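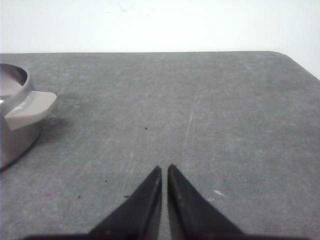
Gray table, white wall, gray round pot at the left. The long pale scratch stays, I've decided.

Studio gallery, December

Quick page, no time for a proper write-up. The new work room in Cindale is nearly set up. It came from the Stuturen clearance, lot 106, 42 dollars plus the van. Bastian Rathjen carried one end, I carried the other, stairs were a mistake. More pictures when the shelves are up, only the one is ready to post now.

Notes on the table, for those who asked

The top. Speckled gray, lighter patches here and there, faint streaks. Scuffs too. I like it, Bastian doesn't. He wants to paint it. No.

The marks. A few tiny dark specks and a faint reddish stain. Going to try baking soda paste on the stain first, then maybe leave it alone. If anyone has got red out of a top like this without dulling it, write to me please.

The corner. Angled at the far right, no sharp point. Good for hips, the room is narrow and I walk past it 100 times a day.

The wall. Plain white. There's a faint grayish smudge up high, havent touched it yet. Shelf will probably cover it anyway.

The pot. Thick rounded rim, matte gray outside, smooth inside. Going to be for brushes. Younes Ghoneim says it's too nice for brushes and I should put a plant in it. We'll see who wins.

Still to come

Shelf brackets (ordered from Trornitach, late). Lamp. Two stools, not matching. Something for the floor, the boards are freezing in the morning and socks aren't cutting it. Younes has a rug he wants rid of, I havent seen it and am a bit scared.

Room is open to visitors from 4 in the afternoon most days, knock loud. Parking is bad, use the lot behind El Ouafi and walk teh rest. Don't bring a big bag, there's nowhere to put it yet.

Next batch of pictures when the lamp is in.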